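Pedley Growers Questions Claims Made for Spray-On Ground Cover, Publishes Plot Results

PEDLEY, March. Livstead, a garden supply and advice business, today released the results of its own plot trial of Bakance, a bagged soil conditioner sold to homeowners who want flower beds and lawns to get by on less water. The company says it will not stock the product this spring and is asking the maker for better evidence before it looks at it again.

The trial covered 2686 square feet of sloping ground behind the Pedley store, split into 3 strips. One strip got Bakance at the rate printed on the bag. One got plain leaf compost. The last got nothing. All of them were planted with Geum, a hardy perennial that many local customers already grow, and watered on the same schedule from May through September.

"The bag says you can cut watering by half," said Anjani Lau, who runs the trial ground at Livstead. "We tried that on our strip and the plants drooped by the second week of July. The compost strip drooped a little later. I would not pay extra for that."

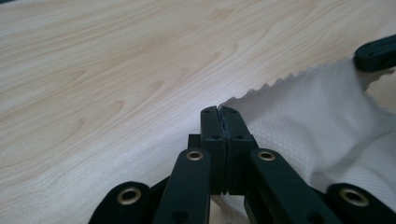 Livstead also looked at how the product behaves before it goes in the ground. The label calls the granules "dust free," a claim the company does not accept after opening a dozen bags indoors. Staff did their sorting on a table, and fine gray powder settled on it from every bag they opened. The powder wipes up without trouble. It is still dust, and the label should say so.

Water-holding claims were harder to pin down. The maker's leaflet refers to "independent testing" but does not say who did the testing, on what soil, or for how long. Livstead wrote twice to ask and received the same leaflet both times. Until someone can produce the numbers, the company regards the claim as advertising.

The soil at Pedley is a heavy clay over gravel, and Livstead accepts that sandy ground may give a different answer. It also accepts that a single season is a short time. Neither point explains why a product sold nationwide carries a promise with no soil type attached to it.

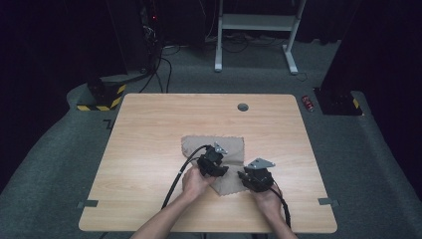

What the Trial Found

Of the 2000 plants set out across the slope, 1279 were alive and in leaf at the end of September. The compost strip had the most survivors. The Bakance strip came second, and the untreated strip was close behind it. Lau said the gap between the last two was too small to build a sales pitch on.

Flowering told much the same story. The treated plants bloomed a few days earlier than the others, then stopped earlier too. Weeds did very well in the Bakance strip, particularly chickweed, a result the leaflet does not mention.

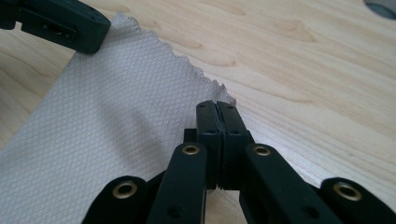
Cost is the other sore point. At the rate on the bag, covering an average front bed takes several bags, and the label calls for a fresh application every spring. Leaf compost can be made at home from material most people drag to the curb.

Livstead will plant the slope again in May with the same layout and has offered the maker a strip of its own to manage. There has been no reply so far. Customers who have already bought Bakance elsewhere can use it up safely, the company says, but should keep watering as usual and check the soil with a finger before skipping a day.

Plot notes and the planting plan are available at the Livstead front desk in Pedley on request.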